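Aug 18, 2020

Pringle supporters' group questions plan to shorten league finals

The Pringle Basketball Supporters' Association has today asked the league to explain why its finals should be cut to a best of 3 games. Members have read the proposal twice and still can't find the reason for it.

The league says a shorter series would be "more exciting for fans". We would like to know which fans were asked. None of our members were, and the supporters of Delis and Valent tell us they heard nothing either.

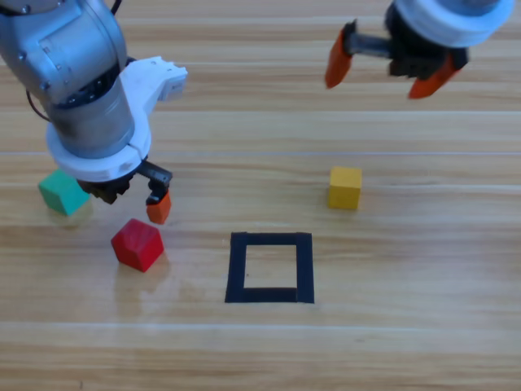

What the league is promising

The plan, first floated in April, claims that fewer games will mean fuller halls. Our own hall holds about 3000 people and a finals night sells out as it is. It is hard to see how playing fewer of them fills any more seats.

We are also told that Protgate, the league's ticketing partner, will offer "flexible finals passes". No price has been given. Last season's passes were called flexible too, and could not be swapped or refunded.
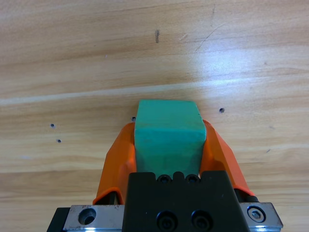
What we are asking for

The association wants two things before any vote: the full costings, and a meeting open to supporters of all six clubs. If the numbers are as good as the league says, publishing them should be no trouble.

A team that drops its first game at home deserves a fair chance to put it right. Under this plan, one more bad night ends its season.

The league has said it will reply "in due course". It said the same about the fixture list.

Ends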